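Kitchen Table Notes: The Great Shared Kitchen Experiment

Members of the Hakum building will know by now that the shared kitchen on the second floor has a sign-up sheet. It used to have an honor system. The honor system lasted nearly 10 months, which beats the dishwasher, and it ended over a pot of lentils whose owner has still not come forward.

Weronika Urbańczyk drew up the new sheet. It has columns for name, time in, time out and something called "condition on leaving," where most of you have written "fine." One tenant wrote "mine or the kitchen's?" and we'd like that person to join the newsletter.

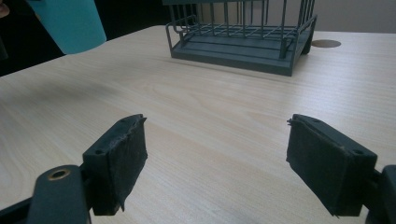 The rules themselves fit on one page. You book a slot, you cook, you wash what you used, you go. Slots run 100 minutes, a figure reached by splitting the difference between the people who make soup from bones and the people who make toast. Neither side is happy. The toast people feel they are being asked to account for an hour and a half of their lives, and the bone people have begun booking back to back under their spouses' names. We see you.

Then there is the cupboard. When Dorota Bednarek cleared it out she found 168 lids. She did not find 168 containers, or anything close. The lids have been sorted by size and put in a box by the stairs, where they may be claimed until the end of the month. After that they go to the charity shop, which has already asked us not to.

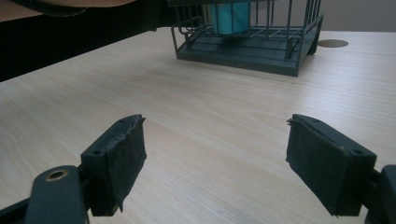

Spices are now shared, except the ones with names on them. Please stop putting your name on the salt. We buy the salt. It comes out of the same kitty as the sponges and the tea, and the kitty is doing all right, thank you, in spite of whoever paid in with a Komo gift card worth less than the stamp on the envelope.

A word on the fridge. Anything unlabeled gets thrown out at the end of the week. Anything labeled "do not throw out" with no date gets one more week and a hard look. The jar at the back marked 2089 has been discussed at length. If that's a best-before date, we admire your confidence. If it's a door code, please change it.

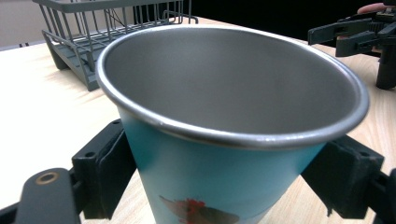

Hakum, 17/03/2021

The next shared supper will be in the kitchen as usual, with the hallway taking the overflow. Bring a dish and something to eat it with. Last time we had four potato salads, all defended fiercely by their makers, and one very small cake. Dorota is keeping a list by the door so you can see what's already been promised before you start boiling potatoes.

Weronika will be taking kitchen bookings for the rest of March under the new sheet. Pencil only, please. She has an eraser and she has read your handwriting.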